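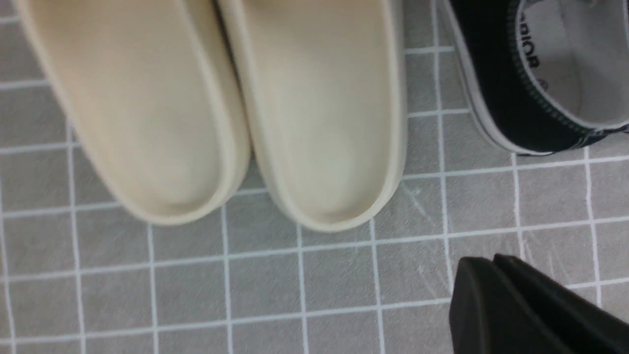

The Shoe Pile by the Door

By Si-woo Cha

Sunday, 9 in the morning, and Sun-ja Gil is on her knees in the entryway of her apartment with every shoe she owns around her. Boots, flats, one rain clog. The other rain clog is at her sister's, long story.

"You start with the ones you wear," she says. "Not the ones you like."

Gil organizes closets for a living, mostly small ones. Her company is called Miloma and it's her plus a part-time helper named Do. Entryways are most of the work now. People used to call about kitchens.

Her method, fast version. Everything out. Pairs together, heels toward you, because the heel is where the wear shows. Slip-ons first. A pale pair of slides is the hardest to keep looking decent and the easiest to fix, so she does those while the coffee brews. Dish soap, warm water, old toothbrush. Get up under the rim at the heel, thats where the gray line collects. Rinse, towel, leave them out of the sun. Bone and cream shades can go yellow on a windowsill, and once they do she's never got one all the way back.

Canvas next. Laces out, insoles out. She brushes dry before she goes anywhere near water, and does the white rubber band around the sole on its own with a damp cloth and baking soda. Black canvas is forgiving up top and brutal at the bottom. Every scuff on that band. Stuff the toe with newspaper and wait overnight. No dryer. I asked about the dryer twice.

Then the sorting, where it slows down. Gil allows 6 pairs by the door per person. I have more than that. I didn't say so.

What stays by the door: slides, one sneaker, one real shoe, whatever the weather wants. What goes to the closet is the rest. What goes out is anything that has hurt you two times. She had a pair of loafers from a wedding in April, worn once, blister the size of a dime. Out.

The rack is a Mitum, low, two shelves, $37 and wobbly untill you tighten the back screws. She likes low. Anything tall turns into a coat stand. Wet shoes get a tray underneath, and she swears by a plain boot tray over the fancy slatted kind.

We were done in under an hour, not counting the phone call to the sister. Gil put the slides back last, side by side at the end of the bottom shelf, heels out. Then she stepped into them and went down to get the mail.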